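Building Services and Cleaning Operations
Unit 6 Handout: Planning the Work in an Office Building

Read this before the April session. It covers workloading, cleaning frequencies and inspection. Floor chemistry is in Unit 7 and is left out except where it affects time.

1. What workloading means

Workloading is the job of working out how much labor a building needs. You list the spaces, measure them, decide what has to be done in each one and how often, and multiply by a time for each task. The answer is a number of labor hours per shift. Most disputes between a client and a contractor come down to one side having skipped a step in that list.

The measurement used is cleanable area. Take the floor area inside the walls and subtract shafts, locked plant rooms and anything the contract leaves out. Do not use the rental area from the lease. It often includes a share of lobbies and corridors that are listed again elsewhere, and you will count them twice.
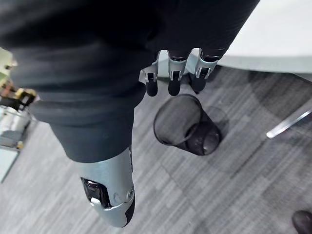
Unit 6, page 2

2. Worked case: the Dangate building

The Dangate building is a small office block in Ruvthorpe. The third floor is let to Esposito, an accounting firm. We will use that floor for the rest of the unit. Its cleanable area is 1,229 square feet of carpet in the open office, plus a kitchen and two restrooms that are measured separately.

When Jae-in Nam took over the contract, the old schedule gave the open office 30 minutes a night. It did not say what the 30 minutes were for. One cleaner vacuumed the whole floor and left the trash. Another emptied every can and vacuumed only the walkways. Both were within the schedule as written.

Nam's first change was to split the time by task. Her second was to write down a frequency for each task:

Empty trash and recycling: every shift
Spot check for litter and debris: every shift
Vacuum walkways: every shift
Vacuum under desks: weekly
Dust ledges and sills: weekly
Wipe baseboards: monthly
Extract carpet: twice a year

Note that the list separates walkways from the space under desks. Soil collects where people walk, and a schedule that treats the two alike will either wear out the walkways or waste hours on clean carpet.

3. Detail work and daily work

Daily work is work whose absence is noticed the next morning. Detail work can slip for a while without anyone complaining, and so it is the first thing dropped when a cleaner is out sick. Put detail work on a rotation with a name and a zone beside each item. If a zone is missed, it moves to the front of the list for the next shift.
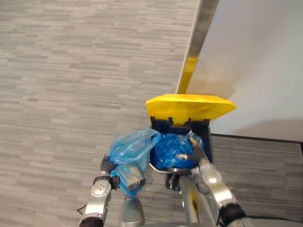 Spot checks are the cheapest item on the schedule and the one most often timed wrong. The usual mistake is to time the walk and leave out the stops. A person covering an open floor will stop at each scrap of paper, and if the vacuum is the only tool to hand, every stop means moving the machine and the cord. A long-handled dustpan with a flip-up lid, like the yellow and navy one on the gray carpet, lets the cleaner work standing up and carry the debris along. Time the task with the tool that will be used on the shift, and write the name of the tool on the sheet. If the tool changes, time it again.

4. Inspection

Inspect against the schedule. An inspector who marks down a dusty sill on a floor where sills are due later that week is grading a contract that does not exist. The form we use in this course is the Clitura sheet. Each space starts at 100 and loses points for each task that was due and was not done. A task that was not due is left blank and does not affect the score.

A score of 100 across a whole building usually means the inspector was in a hurry. Mortimer Achterberg's reading for this unit recommends that two people inspect the same floor separately once a month and compare sheets. Where they disagree, the task description is probably too vague. "Clean baseboards" will get two different answers. "Wipe baseboards, no visible dust on the top edge" will get one.

5. For the next session

Choose one room you have access to and measure its cleanable area. Write a task list with frequencies. Time two of the tasks yourself and note the tool used for each. Bring the sheet with you, including any times that seem too long. We will go through them in pairs before starting on restrooms, which have their own time tables and are not covered by the figures above.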